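Drikdale Allotments: Frequently Asked Questions

Last updated Sat 3 January

Who runs the site?

The Drikdale Allotment Association runs the site on a lease. Plot holders become members when they sign their tenancy agreement, and membership is included in the rent. The association looks after the paths, the water supply and the boundary hedge. Everything inside your plot is up to you.

Where is it?

The main entrance is on Trarkside, opposite the bus stop. There is a second gate on Wurnow Lane, which is kept for deliveries of manure and woodchip and is locked at other times. Please don't give the Wurnow Lane gate as your address when ordering compost unless you have arranged for it to be opened.

How do I get a plot?

Fill in the application form and send it to us by post or email. You must live in Drikdale or Wurnow when you apply and when you are offered a plot. If you move out of the area while you are waiting, your name comes off the list. If you move within the area, tell us your new address, as offers go out by letter.

How long is the waiting list?

It depends on how many people give up their plots, and that changes from year to year. Most plots come free in September, when rents fall due. We can tell you your place on the list if you email, but we can't give you a date.
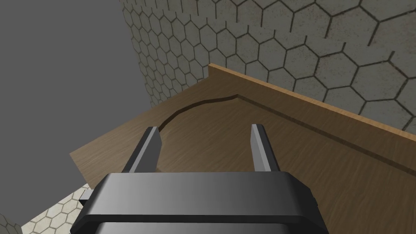
You can turn down one offer and keep your place. If you turn down a second, your name goes to the bottom. Offers stay open for 2 weeks, and if we hear nothing in that time we treat it as a refusal.

What size are the plots?

Full plots and half plots. New tenants are always offered a half plot first. After a full growing season you can ask for a larger one, provided the half plot has been kept in good order. There are also raised beds near the Trarkside gate for people who find digging difficult. These have their own list, so say on the form if you would like one.

What does it cost?

A half plot is £40 a year, water included. The price of a full plot is on the current rent sheet, which comes with the offer letter. There is a key deposit on top, returned when you hand the key back. Rent is paid once a year and we can't split it into instalments. If you take on a plot part way through the year, you pay for the months that are left.

Can I put up a shed?

Yes, on a full plot, with written permission. Send us a sketch showing where it will stand and how tall it will be. Sheds must be at the north end of the plot so they don't shade the neighbours. Half plots may have a storage box or a small cold frame without permission. Concrete bases are not allowed anywhere. Slabs laid on sand are fine, and they have to be lifted when you leave if the next tenant doesn't want them.
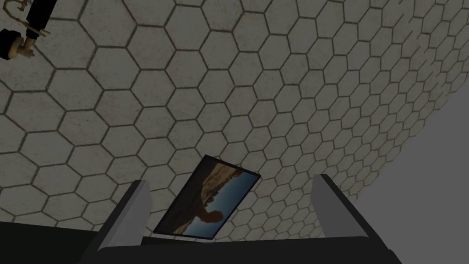
When is the water turned on?

The taps run from spring until the first hard frosts. We drain the pipes for the winter, and the date goes up on the noticeboard by the Trarkside gate.

Can I use a hosepipe?

Only to fill a butt or a tank, and only while you are standing there. Sprinklers are not allowed. The pressure at the far end of the site is poor, so please keep it short on hot evenings. A water butt on the shed gutter makes a big difference in a dry spell. If you have room for a 1000 litre tank, ask first, as they are heavy when full and some of the lower plots slope.

Can I have a bonfire?

Between November and March, after dusk, for dry plant waste only. Check the heap for hedgehogs before you light it, and don't leave it burning. No painted or treated timber, plastic or carpet. If the wind is blowing towards the houses on Trarkside, leave it for another day.

What about diseased plants?

Blighted potato tops can be burned in season or taken home and put in the garden waste bin. Don't put them on the shared heap. Onions with white rot should go in the household rubbish, along with the soil clinging to them.

Can I keep hens or bees?

Hens, yes, with permission and a proper run. Cockerels, no. Bees are kept only in the fenced area behind the Lodhi Field hedge, and you will need to show that you have done a course and have insurance. 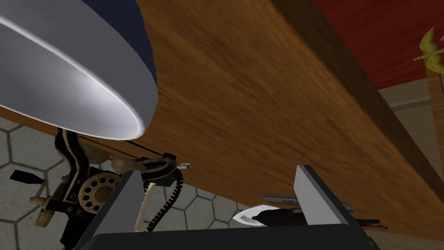
Rabbits are covered by the same rules as hens. Any animal must be visited every day, including over Christmas, so agree cover with a neighbour before you go away.

What happens if I can't keep up?

Tell us early. If you are ill or have a new baby, we can often find someone to keep the weeds down for a few months. If a plot is left untended and we don't hear from you, we send a letter, and a second one a month later. After that the tenancy ends.

Can I pass my plot to a friend or relative?

No. A plot that is given up goes to the next person on the list. The exception is a named co-worker who has been on the tenancy for at least 2 years.

I have lost my key. What do I do?

Email us with your plot number. A replacement costs the same as the deposit. Please don't have one cut in town, as the copies tend to jam in the padlock.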